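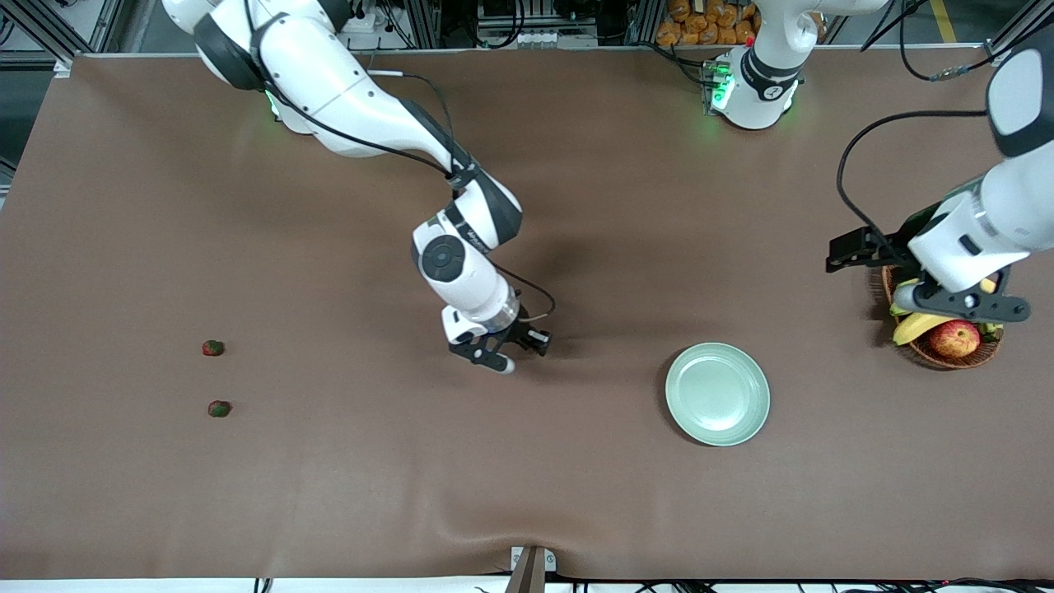 What should go on a worktable before the fruit basket goes on it?
One large sheet of plain brown paper, smooth side up, pulled flat and taped underneath the tabletop.

May 8, 2023
Wurnesico, bench notes, table and fruit

Writing the paper business down because we have now had the same argument three times, and I'd like to lose it in writing for once.

Re-covered the table this morning. The roll is the Fakia one, 300 cm to the sheet if you trust the marks on the core, and I have stopped trusting the marks on the core. Cut long and trim. Cutting to size is how we ended up with the sheet that was a thumb short on one side, which everyone agreed was fine and then spent a week catching their sleeves on.

The paper has a smooth side and a side that feels like a cheap envelope. Smooth goes up. The rough side grips wicker, so when you slide the basket over to reach something, the paper comes along for the ride and you get a ridge down the middle. Ridges don't come out. I tried an iron on the last one, on low, and I now own a very flat sheet of paper with an iron-shaped shine on it.

Thiện Nghiêm wants to go back to the white oilcloth. His case: it wipes clean, it doesn't tear, it cost money. Mine: every overhead light in the room shows up in it, and a yellow banana on glossy white looks like a dental advertisement. Brown paper is dull and stays dull. Fruit looks like fruit on it. He has agreed to a trial, by which he means he will wait until I'm out.

Time to re-cover, one person, roll already on the floor: 17 minutes. With two people it was longer, on account of the discussion.

Basket. Still the round wicker one, light brown, which is close enough to the paper that I expected it to vanish. It doesn't, the weave gives it enough of an outline. Weighs 300 g empty on the kitchen scale, a number I looked up for no reason I can defend and am recording so that the effort isn't wasted. Place toward the right of the table and leave the middle open. When it sat in the middle we worked around it all day like guests around a cake.

Don't use the Paltska basket. It's prettier and it sheds. Little splinters all over the paper by lunch, and one in me.

Loading the basket. Notes from doing it badly:

Banana along the front, lying down. Stood on end it leans, thinks it over, and takes an apple with it.

Apple with the blush turned out, next to the banana. If you have a red-and-yellow one, use it. An all-red apple goes to a dark lump under our lights.

Small yellow things and anything green fill in behind and at the sides. Nothing stacked higher than it needs to be. The heap should be reachable from above without disturbing its neighbors, so if lifting one piece starts a landslide, it was packed by somebody in a hurry (me, most of last month).

No grapes. We tried grapes. I found one behind the radiator and would prefer not to discuss its condition.

On ripeness, for anyone buying: bananas and apples kept together hurry each other along. In the basket during the day I don't mind. Overnight, separate them, apples in the fridge and bananas on the shelf by the door. Wipe the apples before they go back in the basket or they arrive with fridge sweat and leave rings on the paper. Rings don't come out either. See ridges.

Cù, the shop on the corner, sells singles, so you can get one decent apple there without adopting the whole bag. Bring the receipt back. "It was for the table" didn't get me reimbursed in time last round, and I doubt it will get you reimbursed now.

Tape: underneath only. Tape on top curls up at the ends, collects lint, and by Friday looks like something from a crime show. Pull the long sides first, then the short ones. Press out from the middle with the flat of your hand and leave it alone for 10 minutes before putting anything down. It relaxes a bit. So did I, that was the best part of the morning.

Old sheet is folded behind the cabinet. Good for wrapping, or for drawing on, if you like drawing around juice.

Open items
Buy another roll before this one is down to the core. I said this last time.
Find out who is eating the pears. I have a theory, and he prefers oilcloth.
Shallow tray for the spare fruit, so it stops living in the drawer with the tape.
Revisit the whole paper question in August, when everything in here gets sticky and Thiện may turn out to have a point.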